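Day one with the Plosavmont two-arm kitting cell, on trial from Dullthorpe. The sales page says it "handles your small parts with ease." Reader, we have small parts.

The job: pick one of everything that goes into a motor drive set and put it in the steel tray. Round red board, motor, harnesses. People have been doing this for years, with the radio on.

Chrome goes first, on the theory that if it's going to scratch something it should do it early. Pads are soft. I approve of the pads.

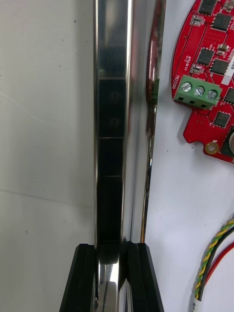
Traian Ghiță: Did they quote you for spare pads? We had a Trindus on loan and went through a set in 2 weeks.

Spare pads are "a consumable," Traian, which is sales for "yes, and you'll be paying." I've asked for the price in writing. I've been told July.

Boards next. The manual has 172 pages and the part about gripping a populated PCB by its edge gets one paragraph, most of it about gloves.

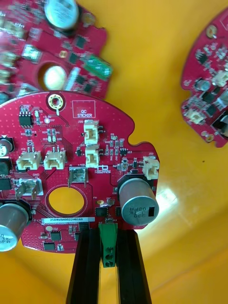

My rule for the trial is simple: if I wouldn't let a new hire hold it that way, it goes in the notes. The notes are getting long. So were mine, my first month.

Bin layout is up to you, and the setup wizard lets you name each one. Crescencio Ayala named ours after his cousins. I now get alerts about Iordache.
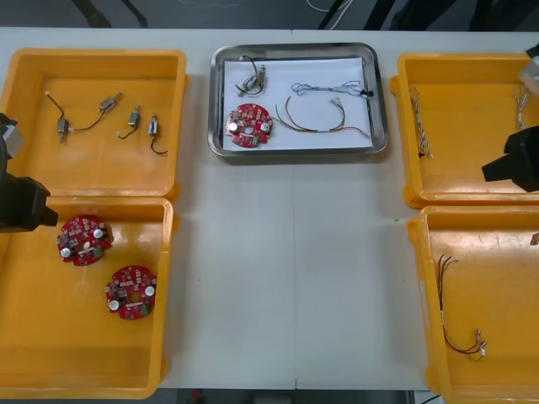 Wire harnesses are where I expect to earn my money. The brochure calls them "flexible items." So is my cat, and I wouldn't quote a cycle time on her either.

You can buy the harness package separately, of course. It comes with 3 extra days of training and a tote bag.
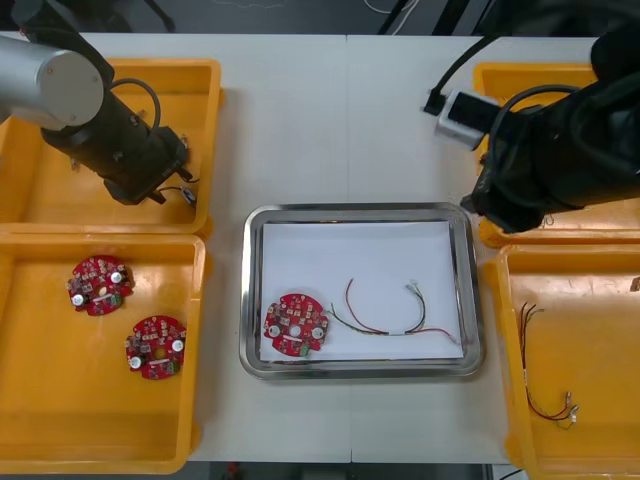 Verdict so far: decent hardware, a manual written by someone in a hurry, and a price list with a lot of footnotes. I'm on footnote two. More when Dullthorpe calls me back.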